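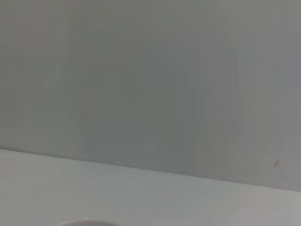 When should the room list be loaded, before or after the student schedules?

Load the room list first. Candomov checks every class against a room, and a schedule that names a room it can't find is held back until the room exists.

Section 4. Setting up rooms and room assignments

Use this section when your school is opening a building, adding a wing, or changing room numbers over the summer. You need an Office Manager or District Administrator account. Teachers can view the room list but can't change it.

Before you start

Have the following ready:
A floor plan with the final room numbers.
The seat limit for each room, as approved by your district.
Your Pemero export file, if your school keeps student schedules in Pemero.

Note: Construction drawings often carry temporary room numbers. Check them against the numbers on the doors. Renumbering after classes have been assigned is possible (see 4.4) but takes longer.

4.1 Creating the building

1. Sign in to Candomov and open Settings, then Buildings.
2. Select Add Building.
3. Type the building name as it should appear on student schedules. The sample school used throughout this guide is set up as Robichaud Main.
4. Enter a building code of two to four letters. The code appears in front of every room number, so keep it short.
5. Choose the school year the building opens. Leave the closing year blank.
6. Select Save.

The building now shows in the list with the status Draft. Draft buildings are hidden from families and teachers.

Caution: Do not reuse the code of a building that has closed. Attendance records from past years are stored by code, and the two sets will be merged. Plinance support can separate them, but the work is done by hand.

4.2 Adding rooms

Rooms can be typed in one at a time or loaded from a file. Typing is fine for a small school or a single wing.

To add one room:

1. Open the building and select the Rooms tab.
2. Select Add Room.
3. Enter the room number, without the building code.
4. Choose a room type: Classroom, Lab, Gym, Library, Office or Other.
5. Enter the seat limit. Offices can be left at zero.
6. Select Save, or Save and Add Another.

To load rooms from a file:

1. On the Rooms tab, select Import and download the blank template.
2. Fill in one row per room. Do not change the column headings or their order.
3. Save the file as CSV.
4. Select Import again, choose your file, and select Check.
5. Fix any rows marked in red, then select Load.

A single file can hold up to 4,000 rows. Districts with more rooms than that should make a separate file for each building.

Note: Spreadsheet programs tend to drop leading zeros. If your rooms are numbered 011, 012 and so on, format that column as text before you type anything into it. Otherwise room 011 will load as room 11 – and will not match the schedule coming from Pemero.
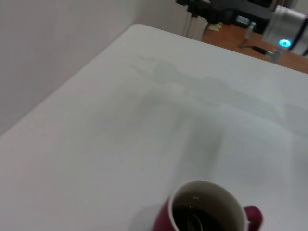 One school office reported that its import passed the check with no red rows, yet two music rooms were missing from the list afterward. Both had been given the same number on the template, one for band and one for choir, and the office asked whether a room can be listed twice if two teachers share it.

A room can be listed only once. Shared rooms are handled in the schedule, where any number of classes may point to the same room as long as they meet at different times. If a large room has a divider and both halves are used at once, give each half its own number, such as 140A and 140B, and enter the seat limit for each half separately.

4.3 Assigning classes to rooms

1. Open Schedules and choose the new school year.
2. Select Match Rooms. Candomov reads the room field from each class and looks for the same number in your list.
3. Wait for the result line. On the Robichaud sample data it reads "2,705 classes matched, 11 not matched."
4. Select Not Matched to open the list of problems.
5. For each class, choose a room from the menu or select No Room Needed. Use the second option for work study and online courses.
6. Select Match Rooms again until the list is empty.

If a class has more students than the room has seats, a yellow flag appears beside it. The flag is a warning only. You can still publish.

Caution: Do not close the browser window while matching is running. If it closes by accident, sign back in and start again from step 2. Classes you matched by hand are kept.

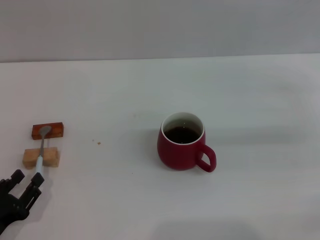 Fig. 3. Red mug on a white tabletop.

4.4 Changing a room number later

1. Open the room and select Edit.
2. Type the new number in the Number field. Leave the Room ID alone – it ties the room to its history.
3. Tick Update Schedules.
4. Select Save.

New numbers show on family accounts the next morning. Printed schedules have to be run again.

4.5 Publishing

When all classes are matched, open the building and change its status from Draft to Active. Most schools do this in August, after the last round of student transfers. Teachers see the change at once. Families see it on the date set under Settings, Family Access.

To go back to Draft, change the status again. Any schedule a family has already downloaded will still show the old rooms.

Section last revised 23 May 2021. For bell times and lunch periods, go to Section 5.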